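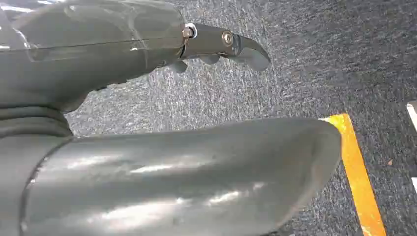

How often should a household toolbox be emptied and cleaned?

Twice a year is sufficient for most homes, with an additional cleaning after any job that produces plaster dust, sawdust or metal filings. Boxes kept in a damp basement or an unheated garage should be checked every other month during the wet season.

The following guidance is issued by the Tusiswood Tool Library to members and to residents who keep their own tools at home. It covers hand tools only. Members who have borrowed power tools should follow the printed sheet supplied with the item.

## Emptying the box

Choose a dry day and a surface that can be swept. Spread an old sheet or several layers of newspaper, and lay out the tools by type. Small parts such as bits, sockets and loose screws should go into a shallow tray before the box is tipped, as they are easily lost in the folds of a cloth.

Vacuum the inside of the box with a crevice nozzle. Wipe plastic boxes with warm water and a little dish soap. Metal boxes should be wiped with a barely damp cloth and dried at once, with particular attention to the seams and the hinge. Leave the lid open for at least 4 hours before anything is returned.

## Removing light rust

Light surface rust can be removed at home with ordinary materials.

- Brush off loose rust with a stiff nylon or brass brush.
- Soak small, all-metal items in plain white vinegar overnight. Do not soak tools with wooden handles, plated finishes or moving parts that cannot be taken apart.
- Rinse in water to which a spoonful of baking soda has been added.
- Dry thoroughly with a towel and then with a hair dryer on a low setting.
- Apply a thin coat of light machine oil and wipe off the excess.

Pitting that remains after this treatment does not usually affect a wrench or a pair of pliers. It does matter on a chisel or plane iron if it reaches the cutting edge, and such blades should be reground or replaced.

Silicon carbide paper is suitable for flat steel surfaces. Begin with a medium grit and finish with 800, used wet with a few drops of oil. Keep the strokes in one direction. Measuring tools should never be sanded, as the markings are shallow and will be worn away.

## Pliers, shears and other pivoted tools

Stiffness in a pivoted tool is most often caused by old oil that has collected dust. Open and close the jaws several times over a rag with a drop of penetrating oil in the joint, wipe away the dark residue, and repeat until the oil comes out clean. Finish with a single drop of light oil.

Where the joint is held by a nut or a screw, check the adjustment before assuming that the tool is worn. Garden shears should close smoothly under light hand pressure, with the blades touching along their length. Tighten in very small turns and test after each one. Locking nuts with a nylon insert lose their grip after repeated removal and should be renewed.

Members regularly ask whether cooking oil may be used. It should be avoided, since it thickens with age and leaves a sticky film that is difficult to remove.

## Wooden handles

Wash handles with a damp cloth and let them dry fully. Smooth rough areas with fine sandpaper, following the grain, and rub in boiled linseed oil with a clean rag. A second coat may be given the next day.

**Oily rags can catch fire without a flame.** Spread them flat outdoors to dry, away from buildings, or place them in a metal container filled with water and closed with a tight lid. They should never be left in a heap or put in the household trash while still damp with oil.

A loose hammer head must be dealt with before the tool is used again. Soaking the head in water tightens it only briefly – the wood shrinks again as it dries. A new wedge is the proper repair. Handles with a crack running along the grain should be replaced.

## Returning the tools

Heavy items belong at the bottom, and edged tools should have a guard. A strip of cardboard folded over the blade and held with tape is adequate for home use. Silica gel packets help in a closed box, provided they are renewed or dried out from time to time.

A short list taped inside the lid makes missing items easy to notice. Households that lend tools to neighbors may wish to mark each handle with a band of colored tape.

## Help from the library

The repair bench at the Haddad Street branch is open to members from 10 a.m. It is equipped with a bench vise, a grinding wheel and a supply of oil and abrasive paper. Replacement handles are kept at the Jutden branch and may be reserved at the desk. The current catalog lists 451 hand tools, of which 146 can be borrowed without a deposit.

The Fistivier branch does not accept tools for sharpening during August. Items left there for collection in that month will be held at the desk until the service resumes in September.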